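Section 4. Drying, Sorting and Storing Chopsticks

Parholm Kitchen Set, Household Guide
Revision of May 9, 2022

4.1 Scope

This section covers wooden chopsticks and the perforated cylindrical holder supplied with the set. It applies to plain and oiled wood. Lacquered sticks are covered in Section 5, and metal sticks need none of the drying steps given below.

Washing is described in Section 3. Do not begin the steps in this section until all soap has been rinsed off. Soap left in the grain leaves a dull film that later oiling will seal in.

4.2 Items needed

One cloth or terry towel, large enough that the sticks can lie flat with space between them.
The perforated holder, with the drip dish removed.
A lint-free wiping cloth.
Food-grade mineral oil (optional, see 4.6).

A folded towel may be used on a small table, but a single layer dries faster. Wrinkles in the cloth do no harm as long as the sticks do not roll together into the folds.

4.3 Laying out

1. Clear the table and wipe it down. Glass items may stay at the back, near the wall, where they will not be knocked.

2. Spread the towel to the edges of the table. Stand the holder to one side, within reach of the hand that will do the loading.

3. Lay the sticks on the towel with their thin ends pointing the same general way. Exact alignment is not required. Sticks may fan out or lie in loose groups, and one stick may be shorter than its neighbors if the household keeps mixed sets.

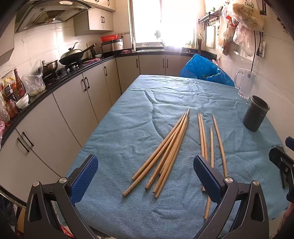

4. Turn each stick a quarter turn after 10 minutes. Square-ended sticks rest on one face and hold moisture there. Round sticks may be rolled with the palm of the hand.

5. Leave the sticks until no dark patches remain on the wood. Check the thick ends last, where end grain is exposed.

CAUTION: Do not dry wooden chopsticks in an oven, on a radiator or in direct sun. Fast drying bends thin sticks and opens cracks at the tips.

4.4 Inspecting and pairing

Inspect the sticks one at a time before loading. Sorting in the holder is slower and tends to scratch the finish.

1. Pick up the stick by its upper third and hold it upright over the towel. Look along its length for bends.

2. Check the tip for splinters, splits and soft spots. A rough tip may be sanded with fine paper, along the grain only. A split tip cannot be repaired, and the stick should be discarded.

3. Compare it with the remaining sticks for length, thickness and color. Reddish-brown sticks and light sticks age differently and should be paired within their own color. Where the upper end is darker than the shaft, match on the upper end.

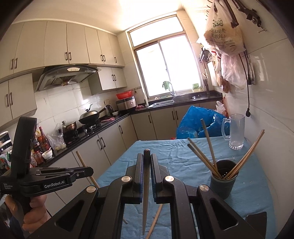
4. Set matched pairs aside in the order in which they will be loaded. If one stick remains without a partner, keep it for cooking use and store it with the serving tools.

Note: A slight bend is acceptable in both sticks of a pair if the tips still meet when the sticks are held in the eating position. If the tips cross, try a different partner before discarding either stick.

4.5 Loading the holder

1. Place the holder on a level part of the table. Confirm that the drainage holes are open. Blocked holes can be cleared with a wooden toothpick. Do not use wire, which damages the coating.

2. Load with the thin ends down. The blunt ends then sit at the top and can be handled without touching the part that goes into food.

3. Load one pair at a time, letting each pair lean against its own part of the rim. Sticks loaded in a bundle touch along their full length and stay damp where they meet.

4. Do not fill the holder until the sticks bind against one another. A stick that has to be pushed in must be left out.

5. Long sticks lean well past the rim. Turn the holder so that they point toward the wall, away from the edge of the table.

CAUTION: A lightly loaded holder with long sticks leaning to one side may tip. Add the next pair on the opposite side.

4.6 Oiling

Oiling is optional and applies to plain wood only. Put a few drops on the wiping cloth, draw the stick through once from the blunt end to the tip, and wipe off the excess. Let the stick lie flat overnight before loading. Twice a year is enough for sticks in daily use; many households oil in spring and again in September.

4.7 Common faults

Gray marks on the shaft: sticks were loaded damp. Repeat 4.3 from step 3.

Musty smell from the holder: water standing in the base. Wash the holder, dry it upside down and check the drainage holes.

Tips darkened: normal with use. Discard only if the wood is soft.

Replacement holders are ordered under part number 303 and drip dishes under part number 539.

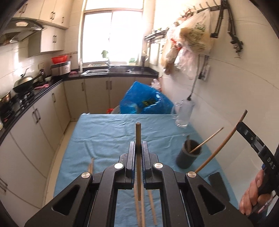
4.8 Remarks from users

Necati Yazıcı: Step 2 of 4.5 gave me trouble. With the thin ends down, my shortest sticks sink too far into the holder and I have to tip it to get them out. I now load the short ones in a separate glass and keep the holder for the long pairs.

Reply: A separate glass is suitable for short sticks if they are fully dry first, as a glass has no drainage. Fold a small piece of dry cloth into the bottom and change it whenever the sticks are washed.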